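Grasp planner keeps choosing the stem end on anything leafy

Forum: Manipulation software > Planning and perception

yeshi_d
Posted Tuesday, 9:12 pm

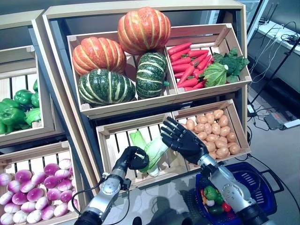
OK so I finally have our two-arm stack running on the produce shelf and I am having way too much fun with it. Setup is the Vurutley planner on top, Mamani for segmentation, and our own hand controller underneath. Crates are tilted toward the robot, so reach is easy and most of my time goes into deciding where the fingers should close.

What I'm seeing: on the napa cabbage the planner nearly always scores the white stem area highest. I logged 153 candidates from one viewpoint and the top 18 were all down there. I'd like more spread, with a few wraps around the middle. Has anyone changed the scoring without wrecking it for the small stuff like potatoes?

Yeshi Derese

---

korvid_88
9:40 pm

Which scorer, the default? It weights surface smoothness pretty hard. Leaves come back as noisy normals and the white base comes back clean, so down it goes. Try dropping the smoothness weight before you touch anything else.

---

mebrat_y
10:05 pm

I'd leave it alone! The stem end is a good place to hold a cabbage. It's the stiff part, you get a decent wrap, and you aren't relying on depth readings off the crinkly bits. We fought our planner over this exact thing in November and went back to the defaults after two weeks.

Where I would spend time is the other arm. If the right hand is hovering open by the potatoes while the left one is closing, are you planning the two arms jointly or one after the other?

---

yeshi_d
10:21 pm

@korvid_88 default, yes. Will try the weight tonight, thanks!!

@mebrat_y one after the other for now, with the idle arm parked at a pregrasp pose so it can go as soon as the first one clears. I love how quick it feels but I know it's a bit of a hack. And I hear you on the stem, but if the cabbage is lying the other way around in the crate the base is going to be up against the slats, and then the planner has no good second choice. That's the case I care about.

---

korvid_88
10:33 pm

Agree with Yeshi here. A ranked list where the first 18 are the same grasp with a tiny wrist rotation is really a list of one. Cluster by contact position, keep the best from each cluster, then rank again. In Evolura it's one filter node, maybe 6 lines of config.

---

mebrat_y
10:50 pm

Fine, clustering I can get behind. Changing the weights I still don't like, they're shared across every object class and you'll see it in the squash first. Those deep ribs already confuse the normals.

---

tallgrass
11:14 pm

Jumping in on the parked arm. Does your collision model keep the parked hand with the fingers spread, or do you swap in a fist? We had Herkelia treating it as a closed box for ages and the plans went right through where the thumb was.

---

yeshi_d
11:31 pm

Oh that's a great question and now I'm nervous. Spread, I think? Checking the URDF.

Clustering is in, by the way. Top five for the cabbage now has two around the middle and one from the leafy end, on the same saved point cloud. I left the weights where they were, so Mebrat can sleep.

---

mebrat_y
11:33 pm

Post the config when you get a chance, I want to run it on our turnips.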